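Open house at the Ballberg workshop, October

I got there a little before 11 with a thermos, a bag of cable ties I'd promised to return, and no plan beyond finding out how far they'd gotten with the two-armed thing. If you read my last post you know I'm in the middle of a much smaller build in my own basement (one arm, very wobbly, currently missing an elbow), so I went with selfish reasons and a notebook.

Ballberg is a shared shop. You pay monthly, you get a shelf, and you can book the benches. On open days they prop the door and let anyone wander through, and it gets loud fast! Up front there was a kid's table with little brush bots, and somebody was running the laser cutter and handing out keychains. I took a keychain. I regret nothing, though it already smells like a campfire and so does my jacket.

The arms live in the back, past the wood shop, and that's where I spent most of my visit.

Leszek Mazurek was at the desk with the laptop when I came in. We've traded messages on the forum for ages (mostly me asking why my servo hums) but had never met, and he's much more patient in person than his two-word replies suggest. He and the others on the project call the control software Liren. I asked what it stood for and he said it didn't stand for anything, it was the name of the folder and it stuck.

What they're after right now sounds dull when you write it down: pick up a small flat thing, move it over, set it down where you meant to. I've been stuck on the same job at home since the summer, so I was leaning in like it was a ball game. Flat things are awful. There's nothing to get hold of, the fingertips want to touch the table before they touch the part, and if you come in a hair too low you scrape, and then everybody in the room winces. 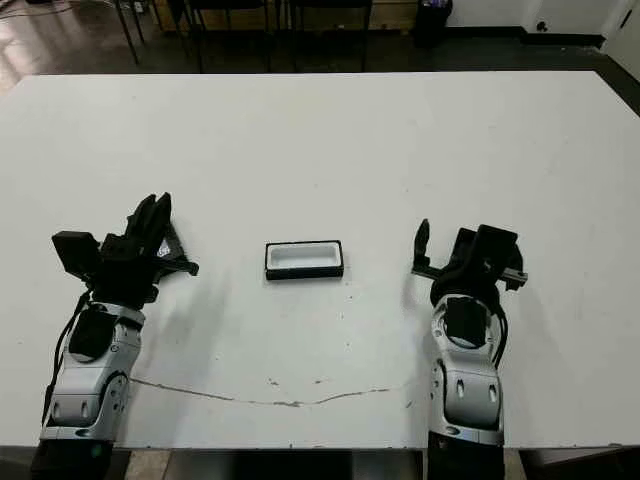

Tray on the table, one arm on each side.
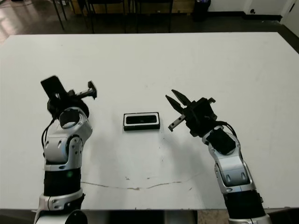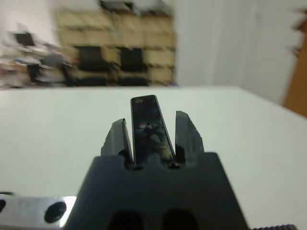 We talked about fingers for a good long while. Leszek's opinion is that people spend too much on the arm and too little on the last couple of inches, and I felt a bit called out, having just put most of my budget into a shoulder joint. His advice for my build was to make the fingertips cheap and easy to swap, print a whole batch, and expect to throw most of them out. He keeps his rejects in a coffee can and let me dig through it. Some had rubber glued on, some had been filed down to almost nothing, and one looked like a duck's bill. I was allowed to take two home and I picked the ones with the thinnest lip.

The other tip I wrote down was about approach height. I've been trying to teach mine one perfect height, and every time I bump the bench I have to start over. They come down slowly, watch the motor current, and stop when it climbs. I'd read about that and skipped it because it sounded hard. He showed me the part of the code that does it and it fits on one screen with room to spare. I may have said a word that I shouldn't have with the brush bot kids within earshot.

Then there's the logging. Every attempt gets saved, good or bad, with a short note on what went wrong, and he told me they'd passed 3000 of them. I have, let me check, 38. In a spreadsheet. One of the notes just says "nope."

Lunch was soup from Lamrani, the place on the corner, eaten standing up in the hallway. Very good, lots of pepper. I ended up next to Darko, who takes care of the wiring, and he gave me a long speech on strain relief that I badly needed. My cables at home run straight from the wrist down to the base with no slack at all, and he actually closed his eyes when I told him. Leave a loop at every joint, he said, then move the joint as far as it goes both ways and see if the loop still looks happy. So that's job one this month, before I even touch the elbow.

A few practical bits if you want to go to the next one. Parking is behind the building and the lot is tiny, so come early or take the bus. The back room gets warm with the door shut. Bring whatever you're stuck on, even in pieces! A woman ahead of me had brought half a plotter in a laundry bag, and by the time I left she had three people bent over it and a borrowed soldering iron.

I forgot to give back the cable ties. They were in my coat the whole time, so I'll have to go again.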